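Moltside Bread Log

A record of 634 loaves baked in one terraced kitchen in Moltside, good and bad, mostly middling. One row per loaf. The columns are flour, water, salt, proving time, oven setting, and a score out of 20 given by whoever was hungry.

Scores above 17 are rare and usually mean there was butter.
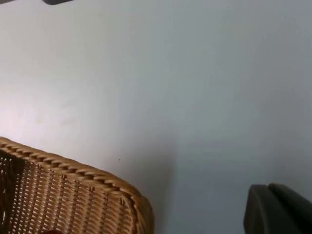
Wicker basket on a pale surface.

Known problems: 84 rows have no proving time, as the baker went to bed. The Clellari oven was replaced after loaf 7 -- treat the early settings as folklore. "Rye-ish" is a real value in the flour column and will not be tidied up.

Files: loaves.csv, notes.txt, and flour_old.csv, which is wrong but kept for sentimental reasons.

Corrections are welcome until May.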